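Bring back the top sheet

Stayed at a rental in Mernum in October and there it was again. Duvet, fitted sheet, nothing in between. I asked for a top sheet and the desk had to go look for one. Took 40 minutes. It was a tablecloth.

When did we all agree to this? A duvet has two settings, roasting and off. A top sheet gives you the middle one. Kick the blanket down, keep the sheet, sleep. My grandmother knew it and she left school at 13.

And the washing. People say skipping the sheet saves laundry. Does it? Now teh cover is the thing touching you all night, and a cover is a nightmare to get on. Corners, buttons, arms up inside it like a vet. So it gets washed less. You know it does.

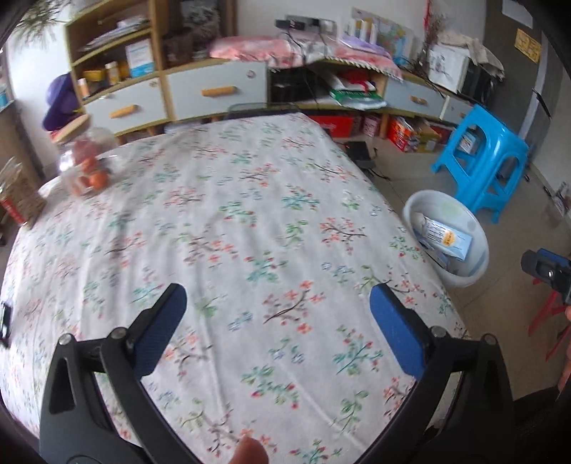

Small florals on white, still the best thing to put on a bed.

Pattern is the other half of my complaint. Everything sold now is gray, or the color of oatmeal. Utano has a whole floor of it. Hivonis wants 400 for a set in "stone" – and no flat sheet in the box, you buy that seperately. For 400! Sprigs and little flowers hide a coffee drip, they look fine wrinkled, they don't care what color your walls are. Plain gray shows everything.

I know, I know, hotels abroad have done without forever. Fine. They also give you two small duvets instead of one big one, and we didn't copy that part, did we. Would have saved a few marriages.

So buy the flat sheet. Tuck the bottom, leave the sides loose. Hospital corners if you must – I don't.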